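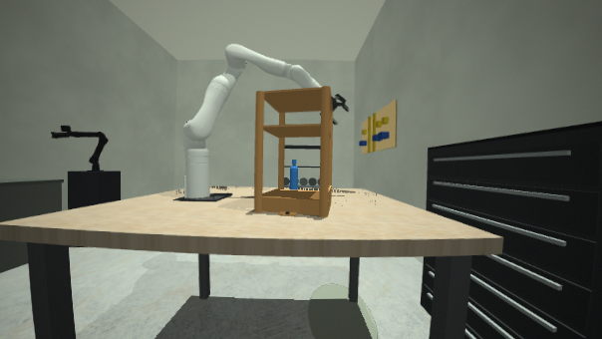 # Chapter 16: Fabric Weight and Drape

A garment's shape on the body depends on the cut and on the cloth. Two skirts sewn from the same pattern can look like different designs if one is made in crepe and the other in canvas. This chapter deals with the cloth.

Fabric weight is given in grams per square meter, written gsm. A fabric of 200 gsm is a medium weight, suited to shirt dresses, light trousers, and unlined jackets. Weight alone does not tell you how a fabric will hang. A tightly woven cotton and a loose rayon knit may weigh the same, yet the cotton stands away from the hip and the knit falls close to it. The word for this quality is *drape*.

By the end of the chapter you should be able to:

- read the weight on a supplier's card
- test drape by hand and with a 30 cm circle of cloth
- match a fabric to a pattern's ease
- decide when a lining is needed

The examples use two dresses from the Zoline summer range, both cut from one block. The first is a viscose twill – soft, with a deep fold at the hem. The second is a linen blend that holds its pleats but creases at the seat. Keep both in mind as you read Section 16.1.

You will need a swatch book with at least 25 samples, labeled by fiber and weight. Students using the Ninano set should take out the coated fabrics, which are covered in the chapter on rainwear.

**Key terms:** gsm, drape, hand, ease, bias, interlining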